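Storance Hand Gripper, club loan kit
Kit no. 113
For school and college robotics clubs, ages 13 and up

Storance says this hand-held gripper lets students "teach by doing" within one lesson. We've had it on the loan shelf since October and I'd put that claim lower. A class of 18 sharing one kit spends most of the lesson queuing. Borrow two if you can.

What you get
Gripper with black jaws
Carry case
Printed task cards (the wording is poor, write your own)

What it's like to use
The handle suits adult hands. Rhun Wynne's group managed hard blocks on the first afternoon and then got bored, so they moved to clothing. That was a better test and a much slower one. Siyabonga Jacobs still thinks the jaws are too blunt for thin fabric, and I agree with him. Storance calls them "suitable for all household items". I wouldn't repeat that to a parent.

Glove pairing task
Put knitted and padded gloves on a bare table, mixed up. Students match the pairs using the gripper only. Press down just behind the fingers of a knitted glove before trying to close on it. Padded ski gloves are bulkier, so let beginners choose which to try first. 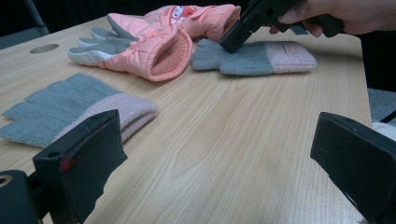 Loan terms
2 weeks, one renewal. Return the task cards even if you hated them. Ask Pin-yu Lo for the booking form.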